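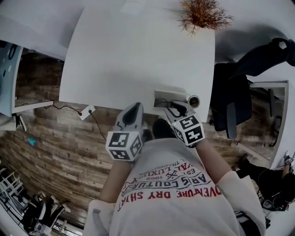 White sweatshirt with a red and dark chest print

Printed clothing: washing, drying and returns FAQ

These are the questions we are asked most often about printed sweatshirts, T-shirts and hoodies bought from the Lirnham shop or through our website. If your garment has a care label that says something different from this page, follow the label.

Washing

How long should I wait before the first wash?

Leave a newly printed garment for 48 hours. The ink is dry when we pack it, but it carries on hardening for a while afterwards. You can wear it during that time. Items from the ready-printed shelves in the shop have already been standing long enough and can be washed the day you buy them.

What temperature should I use?

Wash at 30 degrees. Most of our cotton garments will put up with 40 degrees if they are badly soiled, but the print will fade sooner if you do this every time. Do not boil wash anything with a print on it.

Do I need to turn it inside out?

Yes. Zips, buttons and rough fabrics in the same load rub against the print and wear it away. If you only follow one piece of advice on this page, follow this one.

Which detergent is best for a white sweatshirt?

An ordinary powder without added softener. Powders usually contain a mild bleaching agent that keeps white cotton from going grey, and most liquids do not. For coloured and black garments use a liquid made for colours.

Can I use bleach?

No. Chlorine bleach weakens the cotton and can turn red ink orange or brown. Oxygen-based stain removers are safe on plain white fabric, but keep them off the lettering where you can and rinse well.

The red in my print has run into the white. What can I do?

Do not let it dry. Wash it again straight away at 30 degrees, on its own, with the normal amount of powder. If there is still a pink tinge, soak it overnight in cool water with a colour run remover and wash once more. Once a garment has been tumble dried or ironed the stain is usually there for good.

If the ink ran on the first wash and you followed the label, get in touch with us. Screen prints should not run, and we will want to see it.

Can I use fabric softener?

Now and then, on screen-printed cotton. Do not use it on transfer prints (the smooth, slightly rubbery kind), where it gets under the edges and makes them lift.

Drying and ironing

Can I tumble dry?

Our sweatshirts can be tumble dried on low, but they will last longer on a line or an airer. Heat is the main cause of cracked prints. Transfer prints should never be tumble dried.

How much will it shrink?

All our sweatshirts from the Skadero range are 100% cotton and are washed before they are cut, so there is very little shrinkage left in them. Expect to lose a small amount in the length after the first few washes. If you are between sizes and you use a tumble dryer, buy the larger one.

How do I stop the cuffs going baggy?

Pull them back into shape while they are damp and dry the garment flat. Hanging a wet sweatshirt by the shoulders stretches the sleeves as well as the body. Pushing the sleeves up to the elbow every day has the same effect over time -- there is not much we can do about that one.

Can I iron over the print?

Iron on the inside only, on a medium setting. If you have to press the front, put a clean tea towel over the print first and keep the iron moving. Do not use steam on transfer prints.

My print has gone stiff. Is it damaged?

Probably not. Large areas of ink often stiffen when they are line dried. Give the fabric a gentle stretch in both directions, or put it in the dryer with no heat for a few minutes if the print is a screen print.

Sizes and fit

Are your sweatshirts loose or fitted?

The Skadero cut is loose, with a dropped shoulder. The McPhee cut is closer to the body and has a longer rib at the waist. The size charts give the chest measurement of the garment laid flat, so double it before you compare it with a tape measure around yourself.

Are children's sizes the same shape?

They are a little wider in the body for their length. We do not sell the McPhee cut in children's sizes.

Orders and returns

Can I return a printed garment?

Ready-printed items can be returned within four weeks if they are unworn and unwashed and still have their tags. Items printed to order cannot be returned unless they are faulty or we made a mistake.

What counts as a fault?

Cracking or peeling before the fourth wash, a print that is clearly off centre, missing parts of a letter, and seams that come undone. Slight differences in colour between the screen and the finished print are not a fault.

How do I send something back?

Fill in the returns slip that came with your parcel and send both to the Lirnham address printed on it. Please wash faulty garments before posting them if they have been worn. We cannot open up unwashed clothing in the packing room.

Do you print on clothes I already own?

We used to, but stopped in August. Too many garments had finishes on them that the ink would not hold to. We now print only on blanks we stock.

Is there a minimum order?

There is no minimum for transfer prints. Screen printing starts at 100 pieces of the same design, though sizes can be mixed.

Page last checked February 10, 2018.

Related questions
Getting candle wax out of cotton
Plakik ink colour chart
Skadero and McPhee size charts
Storing jumpers over the summer
Lirnham shop opening hours
How to remove bobbles from a sweatshirt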